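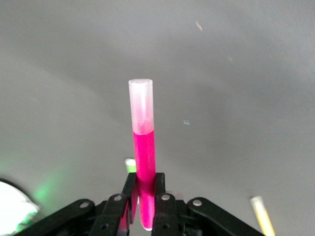 Short Fiction | Filed under: Stories, Work

Print this story | E-mail to a friend

Tolerance
11/08/2018

The water meter at the Herna pumping station read 2423 when the inspector arrived and 2423 when she had finished her coffee. She wrote the figure down twice, with the times.

The station supplied one village, Ardeleanu, which lay downhill at the end of 9 kilometers of steel pipe. According to the district file, the village had been using water all summer. According to the meter, it had used none since September of the previous year.

She checked the seal. It was intact. She checked the bypass valve, which was closed and had been painted closed. The pump ran for ten minutes in every hour and drew the correct current. Pressure on the outlet side was within tolerance.

She drove down to the village and opened the tap in the square. It ran clear. She filled a liter bottle, recorded the time to fill, and multiplied.

A man on the bench asked whether there was a problem.

"The meter isn't turning," she said.

"It turned for my father," he said. "He used to read it."

She asked to see the readings. He brought out a school notebook with a column for the date and a column for the number. The last entry was 2423. Under it, in the same hand, was written: enough.

She asked when his father had died. He told her, and she compared the date with the file.

Back at the station she removed the meter, bagged it and fitted a new one from the truck. The new meter was set to zero. She opened the line and watched the dial for an hour – the length of one full cycle. The pump started, ran and stopped. The dial did not move.

On the form, under Cause, there were four boxes. She left them blank and wrote in the margin that the supply was satisfactory. Then she put the old meter on the passenger seat and drove to Urura, where there was another one to look at.

Comments (3)

pipefitter_dan: Closed bypass can still pass water if the seat is gone. Paint proves nothing. Liked it anyway.

marrow: Read the notebook part twice. Would have stopped at "enough."

K. in Ohio: So who's paying the bill?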